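Slow hands make better teachers

I have spent the past 19 months teaching robot arms to do bench work by remote control, first at Gilus and now at a small refurbishing firm in Galtthorpe. My view is that we judge the people who do this by the wrong number. We count how many demonstrations they finish in a shift. We should look at how they move.

When I started, the target was 60 good runs a day. A run was good if the part ended up where it should. So everyone learned to hurry through the easy stretch and fix small mistakes at the end with a quick nudge. The nudges went into the training set with everything else. The arm then learned to nudge, even on attempts where it had lined up well and only needed to close its fingers.

Cheuk-hei Shih, who sat at the next station, never made the target. He stopped before each contact, looked at all his views, and went in on a straight path. His managers spoke to him about it twice. Later we trained one policy on his runs alone and one on a much larger mixed set. His did better on the parts we cared about. I know that is one comparison in one workshop, and I would like to see other people try it.

The usual answer is that more data smooths things out. Perhaps it does with folding towels. On old computers I have my doubts — the margins are small and a careless habit repeated many times is still a careless habit.

Guiding the arm by hand has the same problem in another form. On the Bernero arm we used for 3 weeks, you could feel the part through the joints, and people leaned on that feeling. The arm was given none of it. It had pictures and joint positions, and it was being asked to copy decisions made with a sense it lacked.

I would pay operators by the hour, drop the daily count, and let them throw away any run they are unhappy with. Morikawa, our main customer, was against this until October and has since agreed to a trial.

Processor work is where I would start it. The part is small and most of what surrounds it should be left alone. With the fingertips just short of the heat spreader's lower edge, there are memory slots on both sides of the socket and a metal bracket around the chip, so a sideways correction at that point is a bad thing to teach. I want the operator to pause there for as long as they like, and I want the pause kept in the recording. 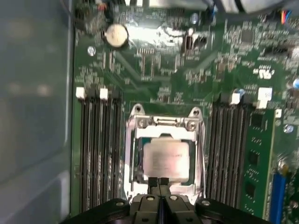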